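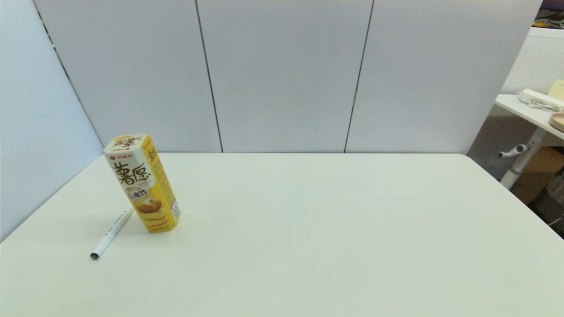 Okay, by popular demand (three of you asked, which is plenty for me) I'm finally writing up the table rules we use for manipulation work at Pivdale. Settle in, I do go on a bit. 1/11

First rule, and the one I get teased for: two objects on the table to begin with. One that stands up, one that lies flat. A snack carton and a marker pen will teach you more about your grasp planner in a morning than a whole bin of toys, I promise! 2/11

Put them close together. I know it's tempting to give every object its own lovely patch of table, but people don't leave their things that way at home, and the arm has to learn to get at the pen without knocking over its neighbor. 3/11

Plain backdrop, plain tabletop. White on white is fine, but then please include at least one white object too, so your vision side doesn't get lazy and learn that anything bright yellow is the thing to pick up. 4/11

Print on packaging stays on. We had a long, friendly argument about this with the Irby folks, who used to wrap everything in blank paper. Real boxes have big lettering and tiny lettering and pictures of chips on them, and the robot is going to meet real boxes. 5/11

Turn the object a little between runs. A carton that always faces the camera dead on is a carton you've only tested from one side. We ask for a fresh angle every run and we write it in the log, even when it's dull (it is always dull). 6/11

Now the log. Ours has 3,045 runs in it as of August, and the column I'm fondest of is "who reset the table." Vasanthi Salian talked me into adding it, and it's how we found out that two of us were setting pens down in opposite directions every single time. 7/11

Hands out before the arm is enabled. Say "clear" out loud, even if you're alone in the room and feel silly. I have said "clear" to a bag of rice. The person who says it is the person who presses the button, so there's no passing it across the room. 8/11

Spare objects and boxes live off the work table. A second desk is perfect for them. If something rolls off during a run, leave it where it lands until the arm is stopped, please, no heroic catches. I'm looking at you, Coman team, with love. 9/11

Failed runs get kept. All of them, the slips and the tips and the ones where it just sort of hovers and thinks. We threw out 400 early on because they made the charts ugly, and I'd pay good money to have them back now that Jornia is asking us how it fails. 10/11

That's the set we work from. If your lab does it differently I'd dearly love to hear about it, especially if you've got a sensible rule for soft bags, which I've rewritten twice and still don't like. Replies are open, and I'll get to them after supper. 11/11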